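What does a fashion model do?

Last updated: 2018-03-11

A model is a person who is paid to wear clothes, shoes, hats or jewellery so that other people can see what they look like on. Some models walk in shows. Many more have their photograph taken for shops, magazines and websites. It is a job, and like most jobs a lot of it is waiting, travelling and getting up early.

Getting started

Most models work through an agency. An agency is a company that finds work for them and takes a share of the pay. When a shop or a designer needs someone, they ring the agency and say what they are looking for. The agency then sends several models to a meeting called a casting.

At a casting each model says hello, walks up and down the room and shows a book of photographs. It may be over in 5 minutes. Estíbaliz Cordero, who modelled coats and knitwear for the Valcárcel shops, went to 67 castings in her first year and got 8 jobs from them. Being turned down is a normal part of the work. The designer may want someone taller, or someone with shorter hair.

Different kinds of model

Runway models walk in fashion shows. The long platform they walk on is called a runway or a catwalk. Catalogue models are photographed in ordinary clothes, the sort you might see in a shop window. Fit models are never seen by the public at all. They try on clothes while they are being made, and tell the maker if a sleeve is too tight or a collar scratches.

There are also parts models. A parts model might only show hands, feet or hair. Hand models wear rings, watches and gloves – they look after their skin and nails very carefully, and some of them wear gloves to do the washing-up.
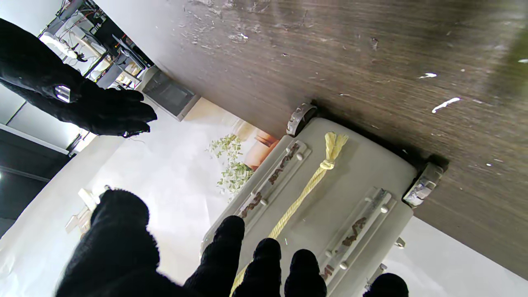

Photo: Bresard Picture Library

A day at a fashion show

A show is short, but the day is long. For the Vorkenon show in July the models arrived at six in the morning. First came hair and make-up. Then there was a practice walk, so that everyone knew when to go and where to turn. Each model had a helper called a dresser, who kept the outfits in order on a rail and did up the zips.

There were 300 seats for the audience. When the music started, the models walked out one at a time, turned at the end and came back. Behind the curtain they had less than two minutes to change.

Can children be models?

Yes, but there are rules. A child needs a parent's permission and often a licence from the local council too. There are limits on how many hours a child can work, and they must not miss out on their lessons.

Words to know

Casting – a meeting where models are chosen for a job.
Dresser – a person who helps models change clothes at a show.
Portfolio – a model's book of photographs.

Comments

Maisie, Year 5: I did not know about fit models. I would like to do that because you get to say if it is itchy.

T. Rowley: Used this with my class on Friday. Could you do one about pattern cutters?

Jonah: how do they walk in the really high shoes

Contact us | © Toseo Children's Pages | Back to top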